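The Slowest Busboy in Skidham

I have cleared a lot of tables in my life. Six years of waitressing, two kids, one husband who believes plates walk to the sink by themselves. So when Kyung-hwa Chae invited me out to Skidham to watch a robot deal with the mess after a meal, I said yes before she finished the sentence, and I brought my own opinions.

Chae runs the home lab at Uvura, a small outfit that tests robot arms on housework. She used to design dishwashers. Her lab is set up like the downstairs of a house, and she is strict about keeping it that way. When she hires people, she told me, the first thing she does is stop them from tidying up.

"Everybody wants to help the robot," she said. "They line up the cups. They turn the handles the same way. Then you take it to somebody's actual home and it falls apart."

I asked what falling apart looks like. Mostly it looks like waiting, apparently. The arm stops over something it can't make sense of and hangs there. I know the feeling. I've stood over my own kitchen table like that plenty of nights.

She let me pick the job, so I asked for the dining table, and I asked for it bad. No neat row of blocks, please! I wanted a tablecloth, because a tablecloth is where I would have put my money against the machine. Grab anything too low and you get a fistful of fabric, and the whole spread comes with it. I did that once at a wedding reception and I can still hear it.

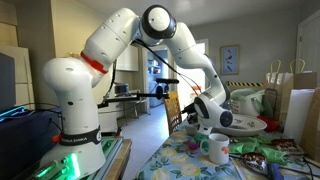
The robot arm over the dining table at Uvura's lab in Skidham, with a mug, a platter and a crumpled green cloth among the things to be dealt with.

The mug went fine. I'll give it that. The fingers came down, closed, and up it went, and I caught myself saying "oh, good job" out loud like I was talking to a toddler. Chae didn't even look up from her notes. Mugs are old news around there. They're stiff, they have a shape you can count on, and the arm has practiced on something like them up to 300 times in one stretch.

The platter took longer. It's wide and flat and sits close to the table, so there isn't much to get hold of. The arm tried one side, backed off, tried again, and finally slid it far enough to pinch the rim. I would have used two hands. Chae said she would love two hands, and that two hands means two arms, and two arms means twice as many ways to bump into each other.

Then we got to the cloth, and I pulled up a chair.

If you have never thought about how you pick up a crumpled cloth, try it tonight and pay attention. You don't plan it at all. You grab some, shake it, find an edge with your thumb and you're halfway folded before your brain shows up. The robot has to decide where to pinch something that changes shape the second it's touched. It got the cloth off the table on the second try. Folding it was another story, and after 19 minutes I had eaten a granola bar and the cloth was a slightly different lump.

So can a machine do your chores yet? Some of one chore, with an engineer in the room. Chae is blunter about this than I expected from somebody whose paycheck depends on it. She thinks picking up hard, dry, familiar things is close to good enough. Anything soft, sticky or spillable is a long way off. In January her team started working with food still in the dishes, and she says their scores dropped so hard that they checked the software for a bug. There wasn't one.

I asked whether shops and factories have it easier, and she said yes, by a mile. A friend of hers at Higuchi, which packs hardware kits, has arms doing one motion all day under good light, with every part showing up in the same tray. A family table never shows up in the same tray.

What I keep thinking about is the speed. I timed myself on the same table before I left (she reset it for me, and yes, I was showing off) and I was done in 2 minutes, cloth folded. Chae clapped. Then she asked if I'd want to come back and do it again tomorrow, and the day after, and every day at six o'clock for the rest of my life, and I put my coat on.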